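Teaching a Robot Arm to Wipe Up a Spill by Remote Control
Student project report
10 May 2021
Reading time: 3 minutes

1. Background

Our group was given the Master teleoperation rig for the term and asked to choose one household task to teach the arm. We chose cleaning up a coffee spill. The operator moves a leader arm by hand, the follower arm copies it, and the joint angles are recorded together with the camera views. Each recording is one demonstration. The policy is later trained on the demonstrations only, with no hand-written motions.

The work was done on the shared bench at the Skisadstead lab. Recording software was the Norkance logger, which the previous group had already set up.

2. The task

The setup uses a paper cup, a small amount of milky coffee on the table and a microfibre cloth folded to the right of the spill. We split the task into two stages:

- deal with the cup, so that it stands upright and out of the way
- pick up the cloth, wipe the puddle and put the cloth down again

The stages were recorded separately at first. The Ouellet method, which we followed from the course notes, suggests joining stages only after an operator can do each one without stopping. We joined them in the second half of the recording period.

The cloth always starts folded. An unfolded cloth gave too many shapes for the amount of data we could collect, and the fingers kept catching a single layer.

3. Recording

Views come from one camera at the wrist and others fixed at the bench. The operator mostly watches the fixed views on a monitor. The wrist view is more useful near the cloth, where the height of the fingers is hard to judge from the side.
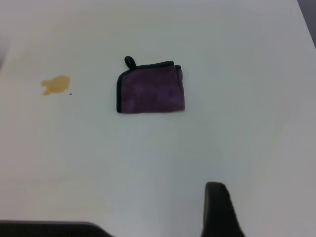
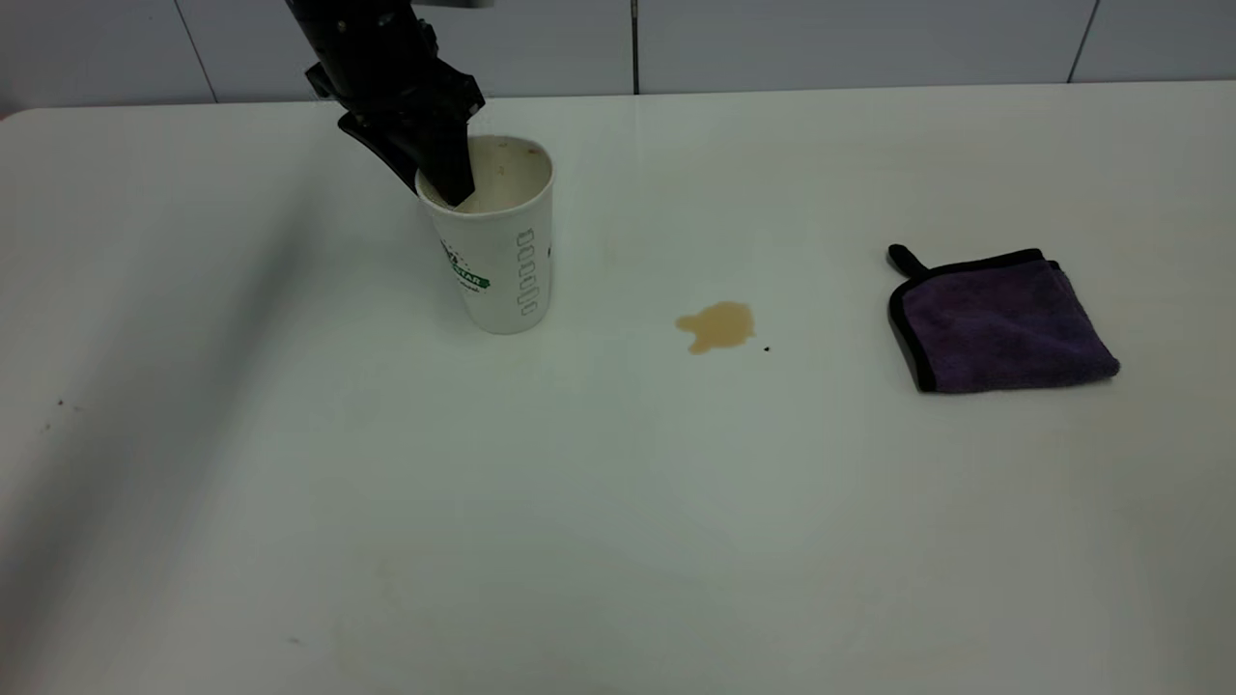 Fingers inside the cup in the fixed view before this line; cup on its side in the one after it.

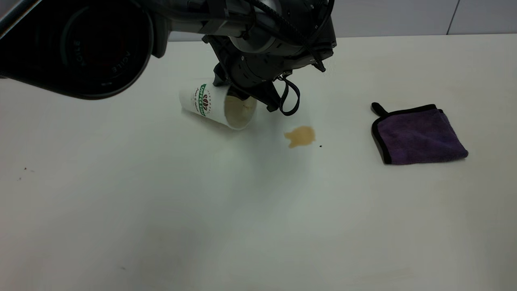
4. Data collected

We kept 329 demonstrations, and 37 were thrown out. The usual causes for discarding one were:

- the operator paused for too long in the middle of a motion
- the logger dropped frames from one camera
- the cloth was dragged off the table

The kept set came to 1,548 MB after the video was compressed. We trimmed the still sections at the start of each recording, which made training a bit faster and stopped the policy from waiting before its first move.

5. Problems

Gripping the cup was harder than the wiping. With one finger inside the rim and one outside, the paper bends if the operator closes the leader handle fully. We got better results by stopping the handle partway, but this took practice and the early recordings are not consistent.

Light also changed through the day. The arm's shadow moves over the white table and a thin puddle is pale enough to be missed. We didn't have time to test a different table colour.

The last problem was depth. New operators tended to press the cloth down too hard, and the arm went into a protective stop 13 times in the first session. Lowering the leader arm speed fixed most of this.

6. Next steps

The next group should record more cup positions near the back of the table, as ours are mostly toward the left. We'd also suggest fixing the lighting before any more data is collected. The recordings and the trimming script are in the project folder on the lab drive.

Back to top
Contact: Skisadstead lab front desk
© 2021 Skisadstead student projects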